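Vernus Wall Board review: a small thing that has sorted out my workshop

Reviewed by Carleen Pearce
2020-01-02

I've been meaning to write about this since the spring, and the quiet week after Christmas has finally given me the time. The Vernus is a mounting board. You fix it upright on the wall, you attach things to it, and you stop drilling fresh holes every time you change your mind. I have had mine up since May and I like it so much that I've bought two more!

A bit of background first. My workshop is a rented unit on the Nitbridge estate, number 22, and the walls are ribbed metal panel from floor to roof. If you've ever tried to put anything up on ribbed metal you'll know what fun that is. Nothing sits flat. Screw a hook into the valley of a rib and the arm of it fouls on the ridge next door, screw it into the ridge and it slowly works itself loose. I had a whole run of hooks along the bench wall that leaned in different directions, and a shelf bracket that dropped on my foot (twice, same foot).

My first fix was an offcut of whatever was lying about, held on with four big washers. It did the job for a winter. Then I bought an Ultura rail, which is a decent bit of kit on a brick wall and a nuisance on mine, as the brackets are spaced for a flat surface and I ended up packing them out with bits of rubber. I gave that one to my neighbour for his garage and he's very pleased with it.

The Vernus came from Procházka, the shopfitting place by the roundabout, who let me take one out of the packet and have a proper look before I paid. It's a plain thing, a flat tan rectangle, and what sold me was how stiff it felt for the thickness. I held it by two corners and tried to twist it and it just wasn't interested.
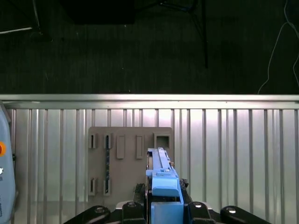 The tan board upright on the ribbed metal wall.

Fitting it took me 40 minutes, and a fair bit of that was spent looking for the right drill bit. The instructions are one folded sheet and they're clear enough, though they assume you have a flat wall. On ribbed panel, my advice is to measure where your ridges fall before you do anything else and mark the board to suit, so that every fixing goes into a ridge. Put the top two in first and leave them slack, hang the level on it, then do the bottom pair and tighten the lot. I went a bit mad with the first screw and had to back it off half a turn – there's no need to haul on them.

Once it's on, it stays on. That was the bit I had doubts about. I lean on things, I knock into things with long lengths of timber, and I've pulled on this board much harder than I meant to when a hook was stiff. It hasn't shifted. I put the level back on it in the autumn out of curiosity and the bubble sat exactly where I'd left it.

I'm also very taken with the corners. They're slightly rounded, and that sounds like nothing until you've caught a sleeve on a square one for the tenth time. My old offcut had a corner that ruined a good cardigan. You can brush past the Vernus all day with an armful of dust sheets and nothing snags.

The colour is nice too. I know, it's a workshop, but silver metal on every side gets a bit grim in January and the tan warms the place up no end. It shows pencil marks well, which I use constantly – I jot measurements straight on to it and rub them off afterwards. Most of them come off, anyway. There's a phone number near one edge of my second board that I suspect is now permanent.

Now the grumbles, as there are a few. The screws in the packet are too short for a metal wall and the heads are soft, so I swapped mine for better ones from the tin before I started. The folded sheet gives a weight limit in very small print at the bottom of the back page, where I nearly missed it. And I do wish they sold it in a longer size. I wanted to do the full length above the bench, and putting boards side by side leaves a gap that I keep noticing. I've tried butting them up tight and the ribs won't let me, at least not on the spacing I have here.

Price-wise it isn't the cheapest. There are boards at half the money, and if you have a nice flat wall and light things to hang then one of those will probably see you right. For an awkward wall like mine I'd pay it again, and I have. The third one is going up by the door next, for keys, the tape measure and the torch I can never find, as soon as I've bought some longer screws.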